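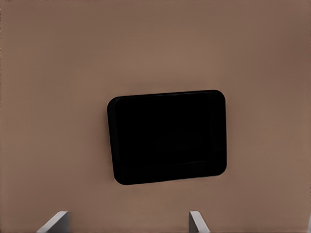
A black object with rounded corners on a brown surface.

Why do black things look black?

Light comes from the sun, or from a lamp, and it travels until it meets something. Then one part of the light goes into the thing, and the other part jumps back. When the light which jumps back comes into your eye, you see the thing.

White sunlight is really a mixture of many colours. You can see them when there is a rainbow. A ripe tomato keeps most of these colours for itself and sends back the red. A leaf sends back mostly green. Snow sends back nearly everything, and for this reason it looks so bright that you must close your eyes a little.

Black is different. A black thing takes in nearly all the light and gives very little back to you. But a little always comes back – look at a polished black shoe and you will find a bright spot on it.

Where does the light go?

It does not disappear. The light carries energy, and inside the black thing this energy becomes heat. In the town of Zosten, the teacher Emília Malý lets her class try this every year. You can try it too.

You need two equal glasses, black paper, white paper, some tape and cold water. Put 200 millilitres of water in each glass. Wrap one glass in black paper and the other in white. Stand them side by side on a sunny window sill at 9 in the morning and come back after lunch. Put a clean finger in each glass. Which water is warmer? Write your answer in a notebook, and try again on a cloudy day. 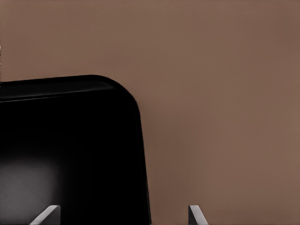

Is black a colour?
It depends on who you ask. A painter will say that black is a colour, as there is black paint in the box. A scientist may say that black is what we see when almost no light comes to the eye.

New words
Absorb: to take in. Black paper absorbs light.
Reflect: to send back. A mirror reflects light.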